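December 2018 – block sorting, notes on the release threshold

Reran the color-conditioned pick policy after retraining on the combined set (800 demos from Gomitz plus the 1,170 we recorded in June). Same checkpoint schedule as before, same chunk length. The only change to the training side is that gripper width is now a continuous target instead of open/closed. Holger Midtbø argued for this in the summer and I put it off because the old logs stored the binary command only. Width had to be rebuilt from the encoder trace, with the Skallon filter to take out the quantization steps. Script is in the Traslow repo under tools, needs cleaning.

Main result: the early release is mostly gone. With the binary head the policy tended to flip to open while the block was still above the surface, and the block landed rotated. With the continuous head the fingers start to relax later and the opening ramps over several control steps. Final yaw error is lower on all colors. I have not separated the effect of the head from the effect of the extra data, so this should not be quoted as a comparison yet.

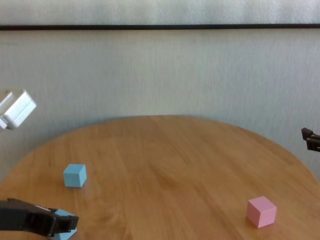 Color conditioning is the weaker part. The instruction names a color, and when two blocks share that color the policy has no rule for choosing between them. The demos don't have one either, as operators took whichever block was convenient. A layout like the one here, with one light blue block in the black gripper at the near edge, a second light blue one out on the table and the pink one off to the right, is ambiguous for "blue" unless the held block is masked from the candidates. Attention maps from layer 4 put weight on both blue regions in cases of this type. For pink there is no such split.

Two options for the mask:

- Use finger width and wrist pose to project a held-object region, then drop it from the candidate map. Cheap, but it depends on the extrinsics, and those drift.
- Add a held/free label to the demos and let the network learn it. Ayele has a labeling tool that could do this from the width trace alone.

I prefer the second. The first failed on the Gomitz data, where the calibration file is 2 revisions behind the recordings.

Also to check:

- Pastel blocks against the honey-colored wood. Pink has less hue contrast with the table than light blue does – run the segmentation with white balance locked.
- Release ramp with the payload estimate turned off.
- Whether the Skallon filter adds lag at the start of closing. The traces look shifted by one sample, may be a timestamp problem.

Checkpoints are on the shared drive under Traslow. Don't overwrite the binary-head run, it is still needed for the ablation.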